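Six Months With the Handling Stations at Orketham
Posted 12/19/20 in Work

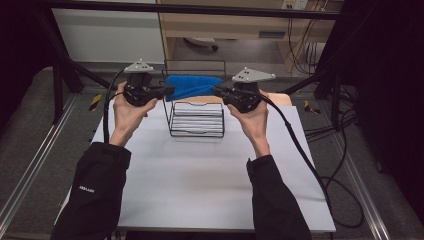 The linen and kit packing department at Orketham changed its working arrangements in June, and I have been asked several times since then, by colleagues at Flemcombe and by former trainees, to set out what the change has meant for the people employed there. I supervise the day shift and write here in a personal capacity, although my manager has read this post and raised no objection. The work is easily underestimated by those who have not done it. A person at one of the new stations wears black sleeves, holds a gripper in each hand, and handles ordinary goods such as a bright blue cloth or a stack of white folded items in a wire rack. The movements are recorded and later used to prepare the automated line, known internally as Molham, for the same handling. The person at the table is therefore a packer, and also in some sense an instructor.

Before June the department employed 32 people across two shifts. All of them folded, racked, checked and boxed by hand. Of these, 18 now spend part of each week at the stations, and the remainder continue with packing, inspection and dispatch. No position has been removed to date. Management has given a written undertaking that none will be removed before the end of the next financial year, and I shall not speculate in public about the period after that. Staff do speculate, and they are entitled to.

The first matter I wish to record concerns pace. Manual folding at Orketham was always measured by output, with a standard of 400 pieces per shift for an experienced person. At the stations that measure was withdrawn in the second week. A cloth moved too quickly with the grippers produces a recording of little value, and several of our fastest people found the first days discouraging. They had spent years learning to work without thinking about their fingers, and were now required to think about every closing of the jaws. Elibariki Kimaro, one of our longest-serving packers, asked to be returned to the boxing tables after three days. The request was granted. He came back to the stations in the autumn at his own suggestion and now prepares the practice tasks for new starters.

The second matter is physical comfort. Bending and lifting have decreased for those at the stations. Against this, holding a tool in each hand for long stretches is tiring to the forearms and wrists, and the risk assessment prepared in the spring gave it too little attention. Sessions were originally set at 90 minutes. They are now 40 minutes, followed by other duties. Cables from the grippers must be kept clear of the feet, and the floor is checked at the start of each session. I would advise any department considering a similar arrangement to settle session lengths with staff before the equipment arrives – we did so afterwards, and it cost us some goodwill.

Third, there is the question of pay and grading. Station work was introduced under the existing packer grade, with a small hourly supplement. Felista Mrema, who represents the department in discussions with management, has argued from the outset that the supplement does not reflect the nature of the task. Her position is that a person whose skill is being recorded for continued use by the company is providing something beyond an hour of labor. Management has agreed to a review of the grade. The terms of that review were circulated last month, and comments are open to all staff, including those who have chosen not to work at the stations.

I have some sympathy with both sides of that discussion. The company has paid for training, adjusted the rota when asked, and kept the arrangement voluntary. It has been slower to explain what becomes of the recordings, who may use them, and for how long they are retained. A notice on these points was promised for the autumn and has not yet been posted. I have raised it twice.

As for Molham itself, it currently handles flat, regular goods on the dispatch side and passes anything creased or doubled over to a person at the end of the line. That person is kept busy. Soft cloth remains difficult for the machine, and the handover point has become one of the more demanding posts in the building, requiring good judgment and a fair amount of patience. We now rotate it every 2 hours.

The social effect has been harder to assess. The old tables faced one another and people talked across them all day. The stations are set apart, and conversation during a session is discouraged. Several people have told me that they miss the company more than they expected to. The break schedule has been altered so that station staff and packers sit down together, and the Mugo room has been reopened for that purpose, with distancing in place for the present.

The grading review is due to report in the new year. Comments from Orketham staff should go to Felista Mrema directly, in writing, or may be left with me at the shift office.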